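How to Style a Glass-Top Coffee Table Without Hiding the Pretty Part

I have had the same glass-top coffee table for longer than I've had most of my dishes, and for the first stretch of that time I treated it like a kitchen counter. Mail went on it. So did the remote controls, a bowl of clementines, a stack of library books, somebody's knitting, and usually a plate. Then one evening in March I cleared the whole thing off to wipe up some spilled tea and remembered that there was a metal lattice under the glass, all curls and crossings, and that I had bought the table for exactly that reason. I stood there with the cloth in my hand feeling a bit silly.

So this is a tutorial about putting less on a table, and putting it in the right spots. It takes an afternoon if you are slow like me and keep stopping to sit in the chair and look. You don't need to buy anything, though I know some of you will want to (I always do).

What you'll want to have nearby

A small tray, preferably one with straight sides. A lidded box that fits comfortably in two hands. One cup, or a little vase, or whatever you reach for every day. Two soft cloths, one damp and one dry. White vinegar and water in a spray bottle. A laundry basket for everything that is coming off the table.

Step 1. Take everything off

Everything, even the coasters. Put it all in the basket and put the basket in another room so you can't start sneaking things back. If your glass lifts out, ask someone to help you with it, please. Mine weighs far more than it looks like it should, and the one time I tried it alone I ended up kneeling on the rug holding it upright and calling down the hall for twenty minutes, or so it felt.

Step 2. Clean the glass on both sides

I mix 200 milliliters of white vinegar with the same amount of warm water. Spray the cloth and not the glass, so that nothing drips down into the metalwork. Wipe in long overlapping strokes, then go over it with the dry cloth before it has time to streak. For the lattice itself I use an old, soft paintbrush to flick the dust out of the corners, and then a barely damp cloth. If there are any rusty spots, dry them well and leave the vinegar away from them.

Do the legs while you're down there. Curved legs collect dust on the top of the curve, and you won't have noticed until you get down on the floor.

Step 3. Choose your tray and give it a corner

The tray goes down first. I like a dark rectangular one on a table with a dark metal pattern, as it sits quietly and lets the curls do the talking. I tried a mirrored tray from Prunport for a while and it was lovely on its own, but over the lattice it was too much of a good thing, and I moved it to the dresser where it is very happy.

Set the tray toward one of the front corners, a couple of inches in from the edge, with its sides lined up with the sides of the table. On a square table a crooked tray will bother you every time you walk past – ask me how I know.

Step 4. Put one useful thing on it

One. A white cup is my favorite, because it shows up so nicely against a dark tray and because I will be drinking out of it anyway. If you'd like flowers, keep them short enough that two people can see each other over the top.

Step 5. Put the lidded box diagonally across

This is where the remotes, the lip balm and the spare batteries go (or the tissues, if yours has a slot in the lid). I prefer a round box, to soften all those straight lines, and a warm wood color if the rest of the table is dark. Place it near the back corner opposite the tray and leave the middle of the glass completely bare. Leaving the middle alone is the hardest part of the whole project. My hand wanted to put a candle there for days.

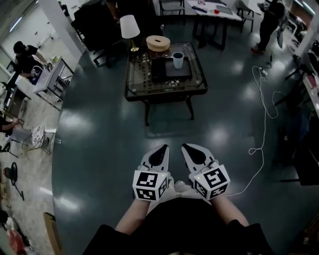
Rosário Gouveia wrote that she'd tried the diagonal layout on her own square table and liked it, but that her family kept sliding the box into the middle to get at the tissues. She ended up putting four clear felt-backed dots under it, and now it stays in its corner. She also asked whether the tray has to be black. It doesn't! Any color deeper than your lightest cup will work, and a brown one is nice with brass.

Step 6. Look at what's around it

Go and sit in your armchair. A big dark chair can take a pale lampshade close by, and a white drum shade with a brass base is about as easy to live with as lamps get. Switch the lamp on in the evening and check the glass for glare from where you sit. If it bounces into your eyes, shift the lamp back a few inches before you start changing bulbs.

A glossy dark floor will throw the ceiling lights back at you too. I would leave a floor like that bare around the table if you enjoy the shine, or put down a low-pile rug if you don't.

Step 7. Bring back the basket

Now go through what came off. Library books can go on a side table, mail needs a spot by the door, and pens do well on whatever table you write at. I allow two extra things back on the coffee table when we have company, and they go on the tray or they don't go at all.

Wipe the glass every few days with a dry cloth and do the full vinegar clean once a month. The underside can wait longer than that, mine certainly does.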